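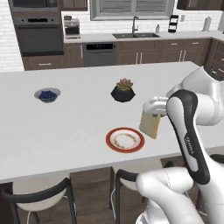 Kamolrat blueberry stand opens early this year

I drove out to the Kamolrat farm stand on 5/25/26 expecting a closed gate and a "check back soon" sign, and came home with way more blueberries than one person should own. They're open! Chanida Srithong, who runs the place with her cousin Pongsak Hemmin, told me the first bushes were ready a full 21 days ahead of last season.

"We had a warm spring and then good rain right when we wanted it," she said, while I was busy eating the free ones. "I've been up since four and I'm not even mad."

Last year the farm sold 3,785 pints, and Chanida would love to beat that (I'm doing my part). Pick-your-own is back too, on the 33 rows behind the barn. The rows closest to the parking lot get stripped first, so walk to the far end - you'll fill your bucket in half the time.

A few things I asked so you don't have to. Dogs are fine on a leash. Cards are fine at the stand, but it's cash only out in the rows. The jam is back, and so is the blueberry vinegar, which I put on everything last summer, including a peach.

The stand is open from 8 until they sell out, and the picking rows close at noon when it's hotter than 90 degrees. Pongsak thinks they'll have fruit into the middle of July. The late bushes still looked pretty green to me, but he's the farmer.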